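Zarmont withdraws hand-held gripper units after finger pad fault

Zarmont has withdrawn 143 hand-held gripper units from use following the discovery of a fault in the rubber finger pads. The units are used by contributors working at home, who sort and move small household items so that the movements can later be taught to robots. No injuries have been reported.

The fault came to light in October, when two contributors to the Urkis programme reported that a pad had worked free of its finger while the jaws were closing. In one case the exposed edge of the finger scratched a ring. In the other, a string of beads was pinched and broke. Both contributors stopped work at once and returned their equipment, and the company has paid for the damaged items.

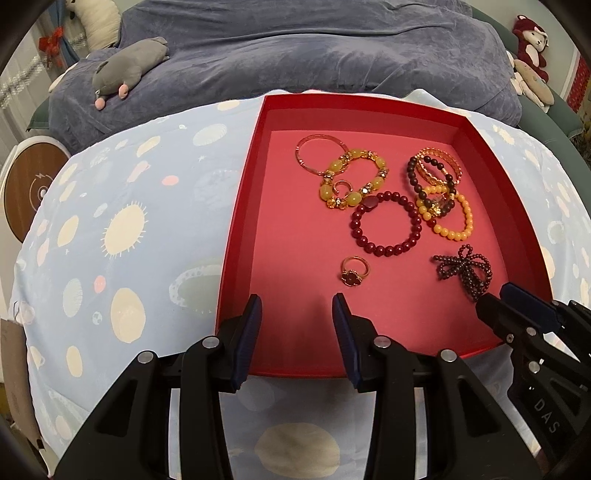
Jewellery tasks have been suspended across the programme until further notice. Tasks involving clothing, paper and soft toys may continue with units that have passed inspection.

An examination carried out at the Brimska workshop found that the adhesive used on one batch of pads softened after long periods of use. The pads had been checked on delivery but were not checked again once the units had been sent out. Zarmont accepts that this was a failing in its procedures.

"We asked people to use this equipment in their own homes and with their own belongings, and it should have been sound," said Theda Wendt, Head of Equipment Safety at Zarmont. "We apologise to the contributors affected and thank them for reporting the matter promptly."

Replacement pads, supplied by Hagedorn, will be fixed mechanically as well as glued. Contributors holding a withdrawn unit should stop using it and return it in the packaging provided within 10 working days. Payment for booked sessions will not be affected.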